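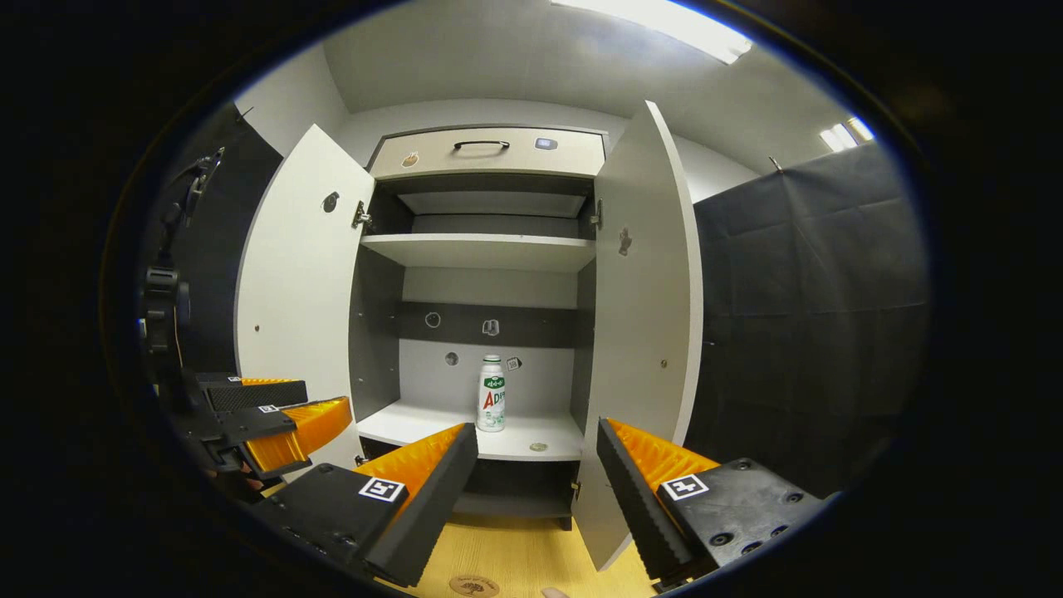

Cabinet with both doors open: drawer on top, one bottle on the lower shelf.

Reading time: 3 min

How to clean and refill a tall two-door cabinet

A tall cabinet collects things very fast. In our shared kitchen at Rundton I do this cleaning every October, and by now I have an order of work which I follow each time. You need one free hour, two cloths, a bowl of warm water with a little dish soap, and an empty box.

1. Open both doors fully. If you leave one half open you will hit it with your elbow, and also you cannot clean the side of the hinges. Check that the doors stay open by themselves.

2. Take everything out and put it in the box. Begin from the top. I leave one bottle inside until the end of this step, to try which height of shelf is comfortable for the drinks. A drinkable yogurt is good for this test, it is light and it has the size of most small bottles. When you have decided, put it in the refrigerator if its label asks for it.

3. Empty the drawer. Pull it by the middle of the handle, so it comes out straight. Small papers like to hide at the back. Look also on the shelves for coins and other flat round things, they are easy to miss with the cloth.

4. Wipe from the top to the bottom. First the shelves, then the side walls, then the back. Hooks and rings on the back wall need a corner of the cloth, wrapped on one finger. Do not pull at old stickers with the nail. Put a damp cloth on them for some minutes and then rub slowly.

5. Clean the inner side of the doors. Go around the lock and the hooks with a cloth that is almost dry. Water should not go inside the lock.

6. Let the cabinet dry with the doors open. I start at 3 in the afternoon and put things back before dinner.

7. Put things back by weight. Heavy packages go in the bottom compartment, bottles and cups on the shelf at the height of your hands, and light things above. In the drawer I keep only napkins, tape and the spare keys. Leave some space on each shelf, otherwise you must move four things to take one.

If a shelf moves when you press on it, take it off and look at the supports before you load it again. For the edges of the shelves I use the thin liner from Tornora, which I cut with normal scissors. It is not necessary, but the next cleaning is quicker.

Related guides
Measuring a shelf before you buy a liner
Door hinge is noisy: what to try first
Sorting the drawer of small things

Contact | © Hayat Home Notes | Back to top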